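Wurik Records
Progress report to the Kemonholm Fund
Recording and touring grant, second period (to the end of June)

Prepared by the label office

1. Where the project stands

The grant supports three pieces of work: the recording and release of the second album by Famutano, a short run of regional dates to go with it, and a set of open rehearsals for young players. The album is recorded and mixed. The first single is out. The tour is booked except for one date. The open rehearsals started late and are the part of the project that is furthest behind.

The last report said the album would be mastered by the end of this period. It has been sent to mastering but has not come back. We expect this to move the release by four weeks and have told the distributor. No other deadline in the agreement is affected.

2. Recording

Tracking was done at Whiteley over two blocks, with a gap between them so the band could rewrite the second half of the record. The first block covered drums, bass and most of the guitar parts. The second was meant for vocals only, but two songs were cut again from the start after the band changed the tempo. That used up the three spare days in the schedule.

The strings were recorded in one long afternoon with a quartet instead of the six players named in the application. The arranger rewrote the parts for the smaller group before the session. The saving went toward the extra studio days, and the change was agreed by email with the Fund at the time. 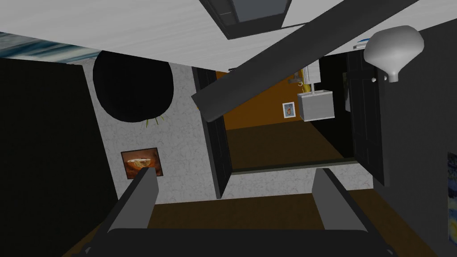
Mixing took longer than planned. The first mixes of four songs were too dense in the low end and the band asked for them to be done over. The engineer did this within the agreed fee. Nine songs are on the final running order. A tenth, an instrumental, was mixed as well and is being kept back for the digital edition.

The session files have been copied to two drives, one kept at the label office and one at Whiteley. Split sheets are signed for eight of the nine songs. The ninth has a co-writer who is out of the country, and we are waiting for a scanned copy.

3. The single

The single came out on a Sunday, which is not usual for us, to line up with a radio session that evening. The session was a live version of the song with two older ones. The station has let us keep the recording for promotional use, and we plan to put it online in the week before the album.

Sales of the seven-inch are steady. We pressed 500 copies. Of these, 97 are left, and they are being held for the merchandise table on tour. The mailing list now has 896 names – most of the new ones came through the pre-order page, which offered an early listen to a second song.

Press has been slower. The single was reviewed by several small sites and one local paper. The larger titles have asked for the full album before they decide, so the delay in mastering matters here more than anywhere else. Advance copies will go out as soon as we have final audio, starting with the print magazines that have the longest lead times.

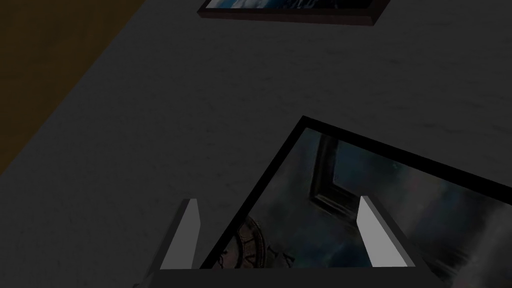 Will the later album date cost the Fund more money?
The extra four weeks fall in a period when no studio or crew costs are due, and the publicist has moved her start date at the same fee. The budget total stays as agreed.

4. Touring

The tour has seven dates. Six are confirmed with signed contracts. The seventh was to be in a church hall that has since closed for roof repairs, and we have two other rooms in mind. Both are smaller, so the guarantee would drop, but one of them includes its own sound system and engineer. We will choose between them once the second room sends its technical sheet.

Van hire is booked and paid for. The band will travel as five, with a driver who also handles sound. We looked at taking a separate sound engineer and could not make it work inside the travel line. Support acts have been found locally for every confirmed show and will be paid the flat fee set out in the application.

Ticket sales opened for the first four dates at the same time as the single. The hometown show is selling well and may sell out ahead of the night. The two dates farthest from home are slow. We have asked both venues to share the radio session when it goes up, and the support acts are putting up posters.

There was one change to the routing. The third and fourth shows were swapped so that the long drive falls on a day off. Both promoters agreed to this before tickets went on sale, so no refunds were needed.

5. Open rehearsals

We planned to hold four open rehearsals in this period and held two. The first was put off when the singer lost her voice during the second recording block, and the hall could not offer another evening until the following month. The two that went ahead followed the same plan: the band ran through part of the set, stopped to take questions, and then worked on one song with the young players sitting in.

What worked best was handing out the chord sheets a week ahead. At the first rehearsal we gave them out at the door and a good part of the evening went on people finding their places. At the second, everyone arrived with the song more or less learned and there was time to try a different ending. Drummers were the hardest to fit in, as there is only one kit. We have borrowed a set of practice pads for the next session.

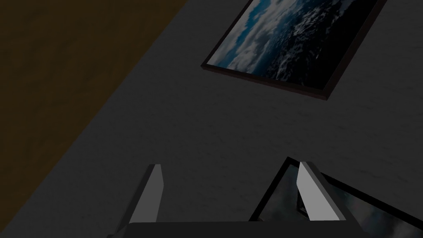
Elspeth Kerr wrote to us after the second rehearsal to say that the hour after the break went too quickly and that the players would get more from two songs in a longer evening than from a full set and one song. She also asked whether the bass and guitar players could have a half hour on their own with the band before everyone comes together.

We have taken up both points. The remaining rehearsals will start at 6 p.m. instead of 7 and will drop most of the run-through. The two we missed have been added to the next period, so the total promised in the application will still be met. The hall has held the dates for us at the same rate.

6. Budget

Spending is within the total. Studio costs went over their line because of the three spare days and one further day that we added. This was covered by the saving on string players and by a lower price for artwork, as the band's guitarist did the sleeve layout himself. Mastering has been invoiced and will show in the next statement.

Manufacturing is the line we are watching. The pressing plant has raised its price for colored vinyl since our quote. We have gone back to black vinyl for the main run, which keeps us at the original figure, and the plant has confirmed it in writing. The printed inner sleeve is staying in.

Income from the single has gone into the project account as agreed. Tour income will be reported after the last date, together with the settlement sheets from each venue.

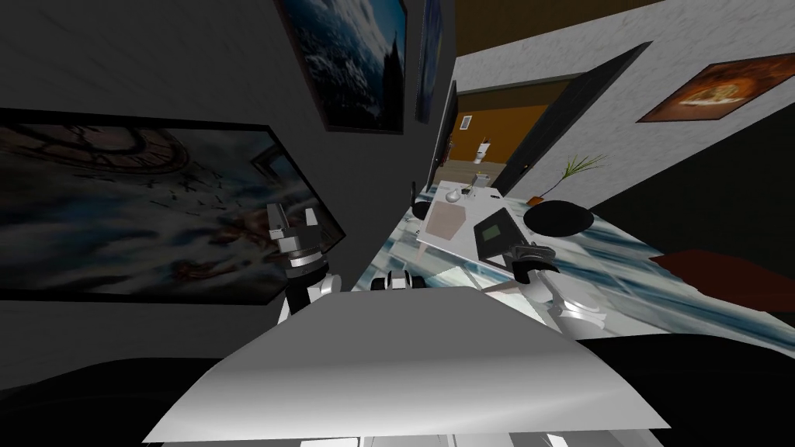

Illustration: table with tray, board and small box.

7. Next period

Mastering is to be approved by the band and the label together, after a listen on at least one ordinary home system as well as in the studio. Test pressings follow, and we have allowed time for one rejected set. The second single will be the opening track of the album. A video for it has been discussed but is outside this grant, and we are not asking for money toward it.

The tour starts in the week of release. The remaining open rehearsals will be split around it, with the first before the band leaves. We still need to confirm the replacement venue, get the last split sheet signed and send the Fund's logo to the sleeve printer in the correct format. The version we have is too small for print, so please send a larger file to the label office when convenient.

The next report will include the finished record, tour attendance by venue and the full list of open rehearsal dates.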